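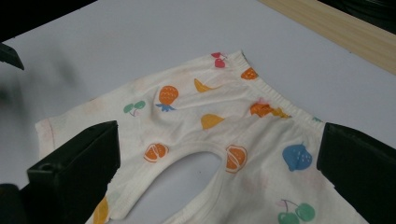 4.2 Small clothes with a lot going on

Figure 3. A small white cotton garment with a fruit print, shaped like baby pants or shorts, lying on a pale tabletop with its gathered waistband toward the top.

I'll admit I had a favorite pile in this study, and it was the small clothes. We sorted everything at the Sutherland laundry room into big flat things, big shaped things, and small things, and I expected the small things to be quick work. They're small! You fold them once or twice and move on. But the small pile is where our folders slowed down the most, and it's where most of their comments came from too (more on those in Section 5), so I want to spend some time on it before I get to the towels.

The garment in Figure 3 shows a lot of what makes this pile tricky. Start with the waistband. Gathered elastic wants to be shorter than the cloth it's sewn to, so the top of the garment bunches up and never lies as flat as the legs do. You can see what the gathers do to the fruit along the band – the orange prints there are squashed and folded into the ruching, while the pineapple a little lower down is easy to make out. People who fold by lining up edges had a hard time with bands like that. They'd pull one straight, let go, and watch it curl right back up.

Then there's the leg opening. On grown-up pants the legs are long enough that you can treat them as two strips, lay one over the other, and you're done. Baby pants and shorts hardly have legs at all. What you get is a rounded hole with a hem around it, and when you fold the piece in half the curve has to meet another curve. Several of our folders told us they gave up on matching the hems and just matched the waist, and I think that's a perfectly sensible way to do it. I do the same at home.

The print matters more than I thought it would. We started out with plain white pieces from Pondel (our first supplier) and only added prints in June, when the Nirnov donation boxes came in. I was worried a busy pattern would hide the edges and make everybody slower. Some of the folders did complain about that, mainly with stripes. But with scattered prints, fruit especially, a few people began using the motifs as landmarks. In Figure 3 there's an orange citrus slice on either side of the leg opening, and a pair like that gives you something to aim for: bring one slice over to the other and you're close to the middle. It won't work on every piece, of course. A printed fabric gets cut wherever the pattern pieces happen to fall, and plenty of garments in the boxes had nothing that matched up at all.

A word on stains. The cloth in Figure 3 has a few faint smudges on it, and we left pieces like that in the set on purpose. Real baby clothes have marks on them. Our rule was that a mark didn't count against a garment unless a folder asked to set it aside, in which case it went into the Grinel bin and was logged there. I went back and forth on this for weeks, because the earlier folding studies I'd read all used fresh, unmarked stock and I wanted our numbers to sit next to theirs. In the end I decided I'd rather have the clothes people really own.

In all we logged 2650 folds in the small pile. We kept 2610 of them and dropped the rest, mostly for labeling mix-ups on our side. Of the ones we kept, 1645 were pieces with some kind of elastic, so if the results in Table 2 seem to lean heavily on waistbands, that's the reason. Each garment was folded by 2 people working separately, and neither of them saw the other's finished stack.

One thing I'd change next time is the starting position. We asked for every piece to be laid out on a bare tabletop before folding, and "laid out" meant very different things to different people. For some it meant smoothing every crease out with the side of the hand. For others it meant the thing was on the table and facing the right way, wrinkles and all – a lot like the one in Figure 3. We didn't score the layouts, so I can't say how much of the final neatness was already settled before the first fold. The towels have the same problem, only milder, and I'll pick it up again in Section 4.3.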